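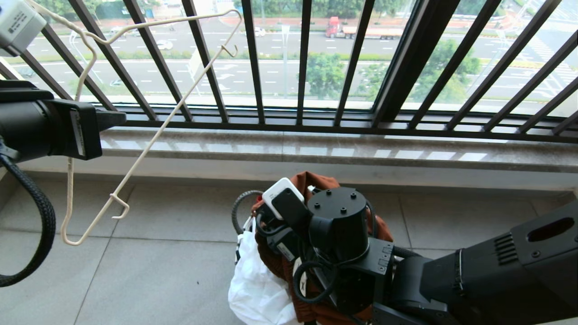

Culormont Road Rally confirms new route and opens entries

Last updated: November

The organisers of the Culormont Road Rally have confirmed that next year's event for historic cars and motorcycles will start and finish at Vurilbridge, following an agreement with the town council on the use of the market square. Entries are now open to owners of vehicles built before 1980.

The new route covers 309 miles over two days, with an overnight halt at Dow. It replaces the coastal circuit used at the last rally, when 291 vehicles were entered. Crews will pass through 19 time controls, four of which are on private estate roads that have not previously been open to the event.

Branislav Michalík, Clerk of the Course, said: "The coastal roads served us well, but summer traffic had made it hard to keep to a fair timetable. The inland route is quieter and better suited to older machinery. We are grateful to the landowners who have allowed us to cross their ground."

Separate classes will be held for pre-war cars, post-war cars, solo motorcycles and sidecar outfits. The Stendosari Trophy, awarded to the best-placed crew taking part for the first time, will be presented at the finish.

All vehicles must be road legal, insured and fitted with a working odometer. Scrutineering will take place in the market square from 7.30 am on the first day, and any vehicle that has not been passed by 9 am will be moved to the back of the starting order. Replica and kit vehicles may be entered in the touring section, which is not timed.

Vilém Jurčo, Entries Secretary, said: "We would ask owners to send clear details of any changes made to the engine or brakes. Incomplete forms will be returned, and a place cannot be held while they are being corrected."

Entry forms and the supplementary regulations may be obtained from the rally office in Vurilbridge. Spectator parking and road closures will be announced in the spring.

ENDS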